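Cevero – Guide d'installation et de configuration
Chapitre 6. Redirections et page d'erreur

6.1 Objet de ce chapitre

Ce chapitre décrit la reprise des adresses d'un ancien site dans Cevero, l'écriture des règles de redirection et le réglage de la page d'erreur. Il s'applique à la version 2 du module Briem, installée par défaut avec Cevero. Les utilisateurs de la version précédente doivent effectuer la mise à jour décrite au chapitre 3 avant de continuer : l'ancien format de fichier n'est plus lu.

Les opérations se font depuis le compte administrateur. Un compte éditeur peut consulter la liste des règles, mais ne peut ni les modifier ni les publier.

Prérequis :
le domaine principal est déclaré et son certificat est valide (chapitre 4) ;
l'arborescence définitive des pages est en place ;
l'ancien site est encore accessible, ou une liste de ses adresses a été conservée ;
une sauvegarde complète a été effectuée.

Attention : ne modifiez pas la zone DNS avant la fin de la section 6.4. Une fois le domaine basculé, l'outil de relevé n'a plus accès à l'ancien site et les adresses devront être saisies à la main.

6.2 Relever les adresses existantes

1. Dans le menu principal, ouvrez Outils, puis Relevé d'adresses.
2. Saisissez l'adresse de départ, protocole compris. Une adresse saisie sans protocole est interprétée en http.
3. Réglez la profondeur d'exploration. La valeur par défaut convient à un site vitrine. Pour un catalogue ou un blog ancien, choisissez Illimitée.
4. Cochez Inclure les documents si le site propose des fichiers en téléchargement (PDF, archives, feuilles de calcul).
5. Cliquez sur Lancer. Le relevé s'exécute en arrière-plan et la fenêtre peut être fermée.
6. À la fin du relevé, exportez le résultat au format CSV, encodage UTF-8, séparateur point-virgule.

L'outil ne suit que les liens présents dans les pages. Les pages orphelines, les anciennes pages de campagne et les adresses imprimées sur des supports papier n'apparaissent pas dans le fichier. Complétez-le à partir du plan du site et des journaux du serveur.

Dans le projet Plukley, qui sert de référence tout au long de ce guide, le relevé a produit 428 adresses. Après suppression des doublons (barre oblique finale, majuscules, paramètres de suivi), il restait de quoi écrire 86 règles, plusieurs d'entre elles couvrant un répertoire entier. 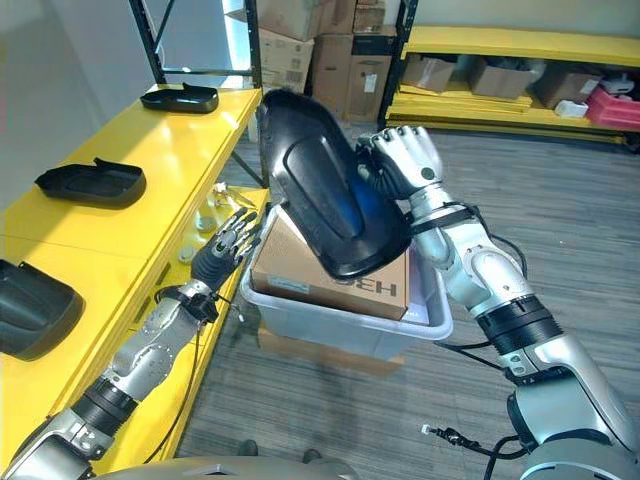 Le nettoyage du fichier se fait dans un tableur ou dans l'éditeur intégré. Les points suivants sont à contrôler avant l'import :

les paramètres commençant par utm_ sont supprimés ;
les adresses de pagination sont regroupées sous une seule règle ;
les adresses de l'interface d'administration de l'ancien site sont retirées ;
les caractères accentués sont encodés de la même manière sur toutes les lignes.

Remarque : certains tableurs remplacent le point-virgule par une virgule à l'enregistrement. Si l'import affiche une seule colonne, rouvrez le fichier dans un éditeur de texte et vérifiez le séparateur.

6.3 Écrire les règles

Une règle comporte une source, une cible et un type. La source est toujours relative au domaine et commence par une barre oblique. La cible peut être relative, ou absolue si la page se trouve désormais sur un autre domaine.

Types disponibles :

301 – déplacement permanent. Type à utiliser pour une refonte.
302 – déplacement temporaire. Réservé aux opérations de durée limitée.
410 – contenu supprimé sans remplacement. Le champ cible reste vide.

Pour saisir une règle :

1. Ouvrez Réglages, Briem, Règles.
2. Cliquez sur Ajouter.
3. Renseignez la source, par exemple /services/creation-site.html
4. Renseignez la cible, par exemple /prestations/creation-de-site
5. Choisissez le type.
6. Enregistrez. La règle apparaît en gris tant qu'elle n'est pas publiée.

Pour importer un fichier :

1. Ouvrez Réglages, Briem, Import.
2. Sélectionnez le fichier CSV. La première ligne doit contenir les intitulés source, cible et type, en minuscules.
3. Vérifiez l'aperçu. Les lignes en erreur sont signalées par un point d'exclamation.
4. Corrigez ou ignorez les lignes signalées.
5. Validez l'import.

Le caractère * remplace une suite quelconque de caractères et ne peut figurer qu'une fois par source, en dernière position. La règle /actualites/* vers /journal/* conserve la fin de l'adresse. La règle /actualites/* vers /journal renvoie toutes les pages du répertoire vers la page d'accueil du journal.

Attention : évitez de renvoyer l'ensemble des anciennes pages vers la page d'accueil du site. Les moteurs de recherche peuvent traiter ce type de renvoi comme une page introuvable, et le visiteur perd le contenu qu'il cherchait. En l'absence d'équivalent, utilisez la page de rubrique la plus proche ou le type 410.

Les règles sont lues de haut en bas et la première correspondance est appliquée. Placez les règles précises avant les règles à caractère générique. L'ordre se modifie par glisser-déposer ou dans la colonne Rang.

Briem détecte les boucles (A vers B, B vers A) et refuse l'enregistrement. Il ne détecte pas les chaînes passant par un domaine externe. Une chaîne interne, A vers B vers C, est acceptée avec un avertissement ; il est préférable de la réduire à une règle A vers C.

6.4 Vérifier avant publication

Le mode Essai applique les règles sur l'adresse de prévisualisation uniquement.

1. Activez le mode Essai dans Réglages, Briem, Général.
2. Ouvrez l'onglet Contrôle et chargez le fichier du relevé initial.
3. Lancez le contrôle. Chaque adresse est appelée, puis le code final est inscrit dans la colonne Réponse.
4. Filtrez les lignes dont la réponse finale est différente de 200.
5. Traitez les lignes restantes. Les adresses volontairement déclarées en 410 peuvent être marquées comme vérifiées et n'apparaîtront plus dans le filtre.
6. Contrôlez manuellement quelques adresses dans un navigateur, en fenêtre privée.

Remarque : les navigateurs conservent les redirections 301 en cache. Une règle corrigée peut sembler inactive sur le poste qui a servi à la tester. Videz le cache ou changez de navigateur avant de conclure à une erreur.

Lorsque le contrôle est satisfaisant, désactivez le mode Essai et cliquez sur Publier. La bascule du domaine peut alors être effectuée.
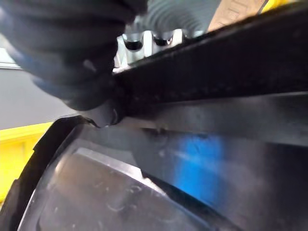 PAGE D'ERREUR

6.5 Choisir le modèle

La page d'erreur est affichée lorsqu'aucune page ni aucune règle ne correspond à l'adresse demandée. Le thème Dorketti fournit deux modèles : Simple (titre, texte, lien vers l'accueil) et Étendu (les mêmes éléments, un champ de recherche et une liste de pages choisies).

1. Ouvrez Apparence, Pages système, Erreur 404.
2. Sélectionnez le modèle.
3. Saisissez le titre et le texte. Indiquez en clair que la page est introuvable ; le numéro du code d'erreur est facultatif.
4. Dans le modèle Étendu, sélectionnez les pages à proposer.
5. Conservez l'en-tête et la navigation du site. L'option Masquer la navigation est destinée aux pages de maintenance.
6. Enregistrez, puis appelez une adresse inexistante pour vérifier l'affichage.

Attention : la page doit renvoyer le code 404. Si une page ordinaire du site est désignée comme page d'erreur, cochez Forcer le code de réponse. Sans cette option, le serveur renvoie 200 et les adresses erronées peuvent être indexées.

Pour un site multilingue, un texte doit être saisi dans chaque langue. À défaut, la langue principale est utilisée. La langue est déduite du préfixe de l'adresse et non des préférences du navigateur.

6.6 Suivi après la mise en ligne

Le journal des erreurs enregistre les adresses introuvables, la page de provenance lorsqu'elle est transmise et le nombre d'appels. Consultez-le régulièrement pendant les premières semaines. Le bouton Créer une règle, à droite de chaque ligne, ouvre le formulaire avec la source déjà remplie.

Les appels de robots vers des fichiers qui n'ont jamais existé sur le site (pages de connexion d'autres systèmes, fichiers de configuration) sont sans conséquence. Ils peuvent être exclus du journal dans Général, Motifs ignorés.

Ne supprimez pas les règles au motif qu'elles ne sont plus appelées depuis quelques jours. Des liens externes peu fréquentés restent en place longtemps. La colonne Dernier appel permet de repérer les règles inactives avant une prochaine refonte.

6.7 Messages courants

Source déjà utilisée : une règle identique existe, éventuellement non publiée. Affichez les règles en gris pour la retrouver.
Cible introuvable : la page cible est en brouillon ou a été renommée après l'import.
Type manquant : la troisième colonne est vide. Le module n'applique pas de valeur par défaut.
Publication impossible : une autre session a des modifications en cours. Fermez-la ou attendez son expiration.

Rédaction : Essam Ghoneim. Relecture technique : Ronaldo Falcão.
Chapitre suivant : 7. Plan du site et indexation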